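Section 4: Adjusting the Doors and Drawers

Your Staveo sideboard should now be upright, level and roughly where you meant to put it. The doors will not line up yet. They never do at this stage, and no amount of glaring at them will help. Set aside an hour for this section and keep the Phillips screwdriver. The power driver can go back in the garage.

Before you start

Check that the cabinet is level front to back and side to side. If you skipped Section 3 because you own a good eye, go back and use a bubble level. A cabinet that sits crooked will hang its doors crooked, and you will spend the evening blaming the hinges.

Load the shelves with whatever they are going to hold. An empty cabinet and one full of dinner plates sit differently, especially on carpet.

4.1 Side-to-side adjustment

1. Open the left door to a right angle. Find the front screw on each hinge, the one nearer the door.
2. Turn the top front screw a quarter turn clockwise. Close the door and look at the gap.
3. Repeat on the bottom hinge, using the same amount of turn.
4. Do the right door the same way until the gap between the two doors is even from top to bottom.

Note: A quarter turn is smaller than you think. Most of the calls we get at Tindport about "broken" hinges concern a screw that was given three full turns by somebody in a hurry.

4.2 Height adjustment

1. Loosen the two mounting plate screws on each hinge. Loosen them, please. Do not take them out.
2. Lift or lower the door until its top edge matches its neighbor.
3. Hold it there with your knee, your spare hand or a willing relative, and tighten all the screws.

CAUTION: The tall door on model 507 is heavy. Have a second person support it before you loosen anything. Toes are not covered by the warranty.

4.3 Drawers

1. Pull the drawer out to its stop. Reach underneath and find the gray lever at each front corner.
2. Squeeze both levers and lift the drawer free.
3. Turn the small wheel beside each lever to raise or lower that side of the front.
4. Set the drawer back on its runners and push it firmly until it clicks. No click means no drawer, sooner or later.

4.4 Handles

Fit the handles last, after the gaps are right. Start each screw by hand from the inside, then snug both a little at a time, going back and forth between them.

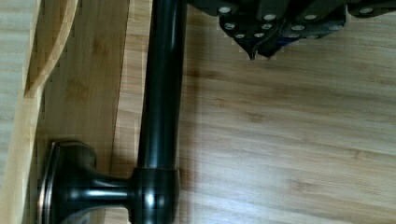

What if a handle works loose after a few weeks?
Open the door and tighten both screws from the inside with a hand screwdriver. If one keeps backing out, add a drop of removable thread locker — the removable kind, unless you plan to be buried with this sideboard.

4.5 Upkeep

Recheck the hinge screws after 100 days, then whenever the doors begin to rub. Wipe the fronts with a damp cloth and dry them. Furniture polish will make them shiny in patches and attract every crumb in the house.

Continue to Section 5, Fixing the Cabinet to the Wall.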